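搜索本站 请输入关键词 搜索

一只靠垫和一把灰椅子，我能讲一个下午

二月，晚上十点多，茶还剩半杯。本来想写换季收纳，翻了翻手边的照片，脑子里全是那只带流苏的靠垫，那就写它吧！收纳的事下回再说（这句话我去年也说过，老读者请假装没看见）。

先交代一下这个角落。客厅最里头有一把灰色的圈椅，就是靠背和扶手连成一圈、人坐进去像被一只大碗接住的那种。搬到Arnerau的第一个冬天，我们家几乎没什么家具，吃饭在箱子上吃，看书在床上看，我最想要的东西既不是餐桌也不是衣柜，就是一把能窝着的椅子。前前后后逛了好多家店，坐过的椅子多到店员都开始给我倒水。最后在Drukivia看到这一把，坐下去，往后一靠，肩膀一下子就松了。我当场就想付钱，家里人把我拉出去走了一圈，喝了碗汤，回来还是想付钱，于是就付了。

它的布面我特别喜欢。远看就是灰，近看是深深浅浅的灰混在一起，织得有点粗，手掌抚过去能感觉到一粒一粒的小疙瘩。这种混色灰太能过日子了：落点灰看不出来，掉点饼干屑看不出来（当然还是要吸的），白天和晚上的颜色也不一样。阴天它偏蓝，点了灯它又暖一点。我以前觉得灰色沉闷，家里什么都想要有颜色的，跟这把椅子相处久了，才发现灰色脾气真好，什么放上去都好看。红毯子好看，绿毯子好看，连我那件起了球的旧毛衣搭在上面都像是特意搭的。

唯一的问题是坐深。我个子不高，坐到底，小腿就悬着，坐在前半截，后腰又是空的。所以从第一天起我就知道，它需要一只靠垫。

找靠垫的那段弯路

你们可能会想，买个靠垫有什么难的。我也是这么想的！结果折腾了五只。

第一只是方的，很挺，塞得像块砖。放在圈椅里，四个角顶着靠背的弧，怎么摆都歪。方靠垫适合靠背平直的沙发，碰上圆弧的靠背，它跟椅子就是合不来。现在它在床头，过得不错。

第二只是圆的，中间一颗扣子。好看是真好看，可是扣子正好硌在腰上，看半小时书，背上一个印。扣子我后来拆了，拆完它就像一块发过头的面团，送给了邻居家的狗，狗很满意。

第三只买得太小，腰后面塞进去就不见了，起身的时候它跟着我一起出来，挂在毛衣上走了半个屋子。

第四只是毛绒的，冬天舒服得不得了，问题是掉毛。我那阵子只穿黑裤子，出门前得用滚筒粘两遍。

第五只就是现在这只，奶白色，宽宽扁扁的，边上一圈流苏。在Borbély的旧货区翻出来的，压在一堆窗帘底下，只露出一撮白毛，我还以为是拖把头。拽出来一看，哎呀！怎么会有人把它跟窗帘堆在一起。店里要价很便宜，我问能不能再少一点，店主看了看我抱着它的样子，说一分也不能少。我抱得太紧了，这个教训送给所有爱逛旧货的朋友：看上什么，先放下，再问价。

为什么偏偏是它

它的妙处在于软硬。回家我拆开线缝称过芯子，574克，比那只砖头一样的方垫子轻得多，填得也没那么满，所以人一靠上去它会让，会顺着椅背的弧弯过去，两头往前包一点，正好托住后腰。方的靠垫是你去将就它，这只是它来将就你。我靠着它看完过一整本很厚的航海日记，中间只起来添过茶。

再就是那圈流苏。我知道很多人不喜欢流苏，觉得累赘，容易脏，像戏台上的东西。我从前也不太喜欢，搬家的时候还把一条带穗子的桌布给剪了（现在想想心疼）。可是灰椅子上头什么装饰都没有，线条又圆又干净，就差这么一点乱糟糟的东西。流苏一蓬，整把椅子就活泼起来了。而且摸着玩特别解压！看书看到紧张的地方，手指头自己就去捻穗子，捻到后来有几处都捻成小辫子了。

它的两面也不一样，奶白的那面素净，另一面有点蓝灰的花色。夏天我喜欢把花的朝外，冬天翻回来。等于买一只得两只，多划算。

缺点也说说。它滑。椅面的布虽然粗，它自己的布面却光溜溜的，人一起身，它就跟着往前蹭，蹭到椅面的边上，再有人从旁边走过去带一下，它就下地了。我一天捡它的次数，比捡猫玩具的次数还多。后来我发现它在地上待着的时候也挺好看，流苏挨着椅子前沿，软塌塌地窝在那里，像一只不想上班的动物。

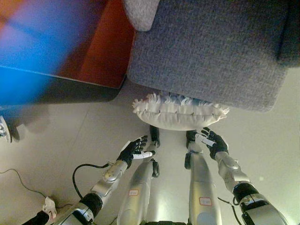
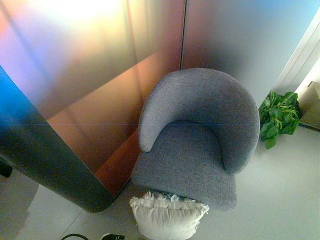
洗流苏靠垫，我的笨办法

奶白色的东西，洗是躲不过的。留言里问得最多的也是这个，一次写全。

先拍灰。拿到窗外，一手提着一角，另一手用掌心拍，拍完换一面。别用棍子抽，我抽过，抽断了三根穗子，还抽到了自己的胳膊。

然后用宽齿的梳子把流苏梳开。从尖上开始梳，慢慢往根上走，跟梳长头发一模一样。打了结的地方滴一点护发素，捏一捏，等一会儿再梳。别急着剪！我头一回就是剪的，剪出一个豁口，像小孩换牙，好几个月才看顺眼。

拆芯子。我这只没有拉链，一边是手缝的，所以每次洗都要拆一道线。听着麻烦，做起来也就是一集广播剧的工夫。拆线的时候顺着针脚挑，线头攒在小碟子里，不然会粘得满身都是。拆过两回以后我就摸出门道了：重新缝的时候针脚留大一点，下次好拆。反正那道缝朝着椅背，看不见。

泡。温水，手放进去觉得不冷不热就行，洗衣液少放，比你以为够了的量再少一半。外套翻过来，流苏裹在里头，按着水面一压一放，不要搓。流苏一搓就成毡子了，再也散不开。泡出来的水第一盆总是很吓人，颜色像淡茶，别慌，换到第三盆就清了。

沥水。这一步最要耐心。千万别拧，拿一条大浴巾铺平，外套放上去，连毛巾一起卷成蛋卷，然后人跪上去压。我家浴巾不够厚，得换两条。压完展开，拎着抖几下，穗子就一根一根散开了，那个瞬间特别痛快。

晾。平铺，架子上垫一块干净的布，阴凉通风。我挂过一次，水都往下坠，下边那排流苏干了以后比上边的长出一截，左右还不一样齐。冬天在屋里要晾两天，急不来。干到八成的时候再梳一遍，这一遍最要紧，蓬不蓬全看它。

芯子我不常洗，太阳好的时候拿出去晒，中间翻两次面，拍松，收回来以后先放凉了再装。热乎乎地装进去，缝上，里头会有点闷闷的味道。

缝回去用双线。线的颜色我一直懒得配，家里有什么用什么，所以我的缝补总是有点显眼。可我还挺喜欢看见针脚的，一眼就知道哪里是自己动过手的地方。

灰椅子怎么伺候

说完靠垫，椅子也不能冷落。

粗纹的布最怕的是缝里藏东西。坐垫跟靠背之间那道深缝，简直是家里的失物招领处，我从里面掏出来过发卡、两块拼图、一张过期的面包券、一颗完整的榛子，还有我以为丢在公交车上的耳环！从那以后每个月掏一次，掏的时候把袖子撸高，手心朝上，沿着缝慢慢走。掏完再用吸尘器的扁嘴吸一遍，顺序不能反。

布面的日常就是刷。买一把软毛的衣刷，顺着一个方向刷，先靠背内侧，再扶手，最后坐面。扶手前端圆的那一块，手老搭着，最容易发亮，我会拿微微潮的棉布盖上去，用手掌焐一会儿，再刷，毛就立起来一点。去年春天买过一包Dratley的布面清洁巾，包装上一共200片，到现在还没用完。好不好用呢，对付手印子可以，对付茶渍一般，茶渍还是得趁早，马上用干布按，按到布上不再有颜色。我就是有一回想着把那一章看完再说，看完了，茶渍也住下了。现在那块地方正好被毯子盖着，不提了。

还有一个小习惯推荐给大家：每隔一阵子，把椅子转一点点角度。光总从一边来，布晒久了会有深浅，转一转就匀了。我这把转起来不太轻松，抬一下，挪一寸，再抬一下，腰不好的别学，等家里有人了再挪。

角落是怎么长出来的

有读者留言说羡慕我有一个看书的角落，说自己家太小，没有角落。我特别想回这一条，回着回着就长了，干脆写在这里。

我们家也小。这个角落最早就是个死角，吸尘器和伞都堆在那儿。有一天我把伞收走了，就想试试椅子搁进去是什么样。一搁进去，背后有了遮挡，旁边有了依靠，人坐在里头，外面的动静一下子远了半步。就这半步，太要紧了！我之前把椅子摆在屋子当中，亮堂是亮堂，可总觉得背后有人要走过来，书怎么也看不进去。

所以我的经验是，先找一个能让后背踏实的地方，再想别的。灯可以后加，小桌子可以后加，架子可以再等一年。我的小桌子到现在还是一只倒扣的木箱，放得下一杯茶、一本书、一副眼镜，第四样东西放上去就要出事。

颜色上我一直是随缘的。灰椅子打底，奶白的靠垫提一点亮，再来点铜色、橙色、红褐色的东西挨着，暖烘烘的，很配。我对橙红一类的颜色没有抵抗力，尤其是光打上去的时候，旁边的灰也跟着柔和了。要是再冒出一点蓝来，那就更热闹。以前看杂志总说一个屋子颜色不要太多，我试了试，觉得只要有一大块灰在那里镇着，别的颜色爱怎么闹就怎么闹。

毯子我换得最勤。冬天是一条厚的，摊开来能把人从脚裹到下巴；春秋是一条薄的，针织的，洞眼很大，猫爪子一勾就是一个环。勾出来的环别剪，拿一根粗针从背面挑进去，拉平就看不出来了。

一个晚上大概是这样过的

吃完饭，碗泡上，水烧上。趁水没开，去把靠垫捡起来，拍两下，穗子理一理，放回椅子里，竖着放，流苏朝上。这几秒钟是我一天里最喜欢的几秒，拍下去噗的一声，听着就觉得今天的事情做完了。

然后坐进去。屁股先到底，腰往后找，找到那个软软的弯，脚缩上来，毯子盖好，才发现眼镜还在厨房。站起来拿眼镜，靠垫滑下去一半。回来，推回去，坐好，水开了。再站起来。这回它干脆下地了。

等到真正翻开书，往往已经过去一刻钟。我试过先把东西都备齐再坐，备齐了反而不想看书了，想去刷手机。那一刻钟的折腾大概也是有用的，像开车前热热车。

最近在读的是一本讲河上摆渡的旧书，1,063页，字小，注释更小。冬天开始读的，读到现在，渡船才刚下水。书太重，举着手酸，我就把靠垫抽出来垫在肚子上，书搁在靠垫上，流苏从书底下冒出来一圈，像给书围了条围脖。腰是没人管了，可是手舒服了。所以我又在想，要不要再找一只？

防滑的几种试法

想再找一只之前，总得先把这只的滑治一治。下面这些都是我试过的，效果有好有坏，按试的先后写。

在背面缝两条防滑网。就是铺在地毯底下那种，剪成窄条。管用是管用，靠垫老老实实待在那里，可是它不肯弯了，两头也不往前包了，等于把它最好的地方给治没了。拆掉。

在椅面上垫一条小毛巾。坐着坐着毛巾就卷成一条麻花，硌得慌。拆掉。

把芯子填满一点，加了些旧枕头里的棉。重了，确实不容易滑，形状也鼓鼓的很神气，可是靠上去就跟第一只方垫子差不多了，人往前顶。又一把一把掏出来，掏得满地都是，猫高兴坏了。

用带子系在椅背上。圈椅的靠背是一整圈，没有地方可以系，我绕了一道长长的带子过去，远远一看，椅子像要去看牙医。拆掉。

最后一种是什么也不做，捡就捡吧。目前用的就是这一种！弯腰捡一次，也算活动活动，我天天窝着看书，本来就缺运动。

如果哪位有别的办法，请一定留言告诉我，不伤布、不改形状的那种。上次有位读者说可以在背面缝几颗扁扁的小扣子，我有点动心，又怕硌，还在犹豫。

再啰嗦几句流苏的挑法

要是你看完也想去翻一只，可以留意这几样。

看根部。把流苏往一边拨开，看看它是夹在缝里的，还是后来贴在边上的。夹在缝里的结实，轻轻拽一拽不动；贴上去的洗两次就要开。

看疏密。店里摆着的都蓬，用手从根上一把攥住，攥起来还有一小束的，洗完也不会秃。攥着像几根面条的就算了。

看长度。太长的穗子会钻到腰底下去，一坐一拉，自己把自己拽断。我觉得跟小手指差不多长最舒服，捻起来也顺手。

闻一闻。旧货尤其要闻。有霉味的我不买，晒多久都还有。樟脑味的可以，晒几天就散了，Borbély那边十件里有八件是樟脑味的，闻惯了还挺亲切。

最后是抱一抱。别不好意思，大大方方抱，胳膊收拢，看它让不让你。合适的那只，抱上去你会不想放下来，然后请记得在问价之前把它放下来。

水又开了，我去添茶，顺便把地上那位请回椅子里。下一篇写毯子怎么勾边，线已经买好了，颜色买错了一团，正好可以讲讲怎么把错的颜色用进去。

近期文章
旧毛衣拆线记：拆到一半后悔怎么办
Arnerau的旧货市集，早去和晚去差在哪里
倒扣的木箱当茶几，第三年
猫与针织毯，一份停战协议
厨房抹布到底要几块
窗台上的蒜苗终于长过了窗沿

相关阅读
Drukivia逛店小记：坐过的椅子们
床头那只方靠垫近况
软毛衣刷怎么挑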